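Poda is a set of short recordings of snacks being packed into a box on a cloth-covered table. Melur Wijaya keeps the list of items and the notes.

## Contents

- 2753 clips
- 34 kinds of item, mostly packets and small containers
- labels in `items.csv`, one row per clip

## Setup

The table has a blue-gray cloth on it and a white box toward the far side. Items start out on the cloth near the box.
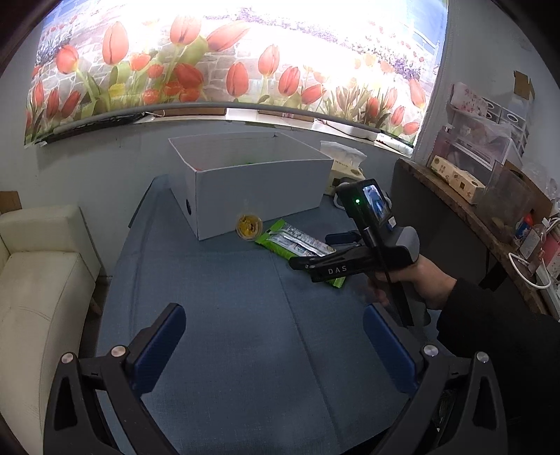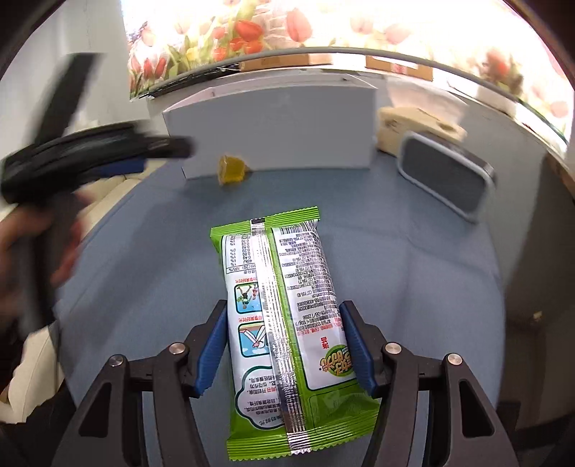
*Green-ended snack packet on the cloth, white box behind.*

## Notes

- Packets are labeled by main color. Brand names are left out of `items.csv`.
- Clips up to 1709 use the old item names from September. See `rename.txt`.
- Two items have no weight listed yet.

Last edited November 11, 2021.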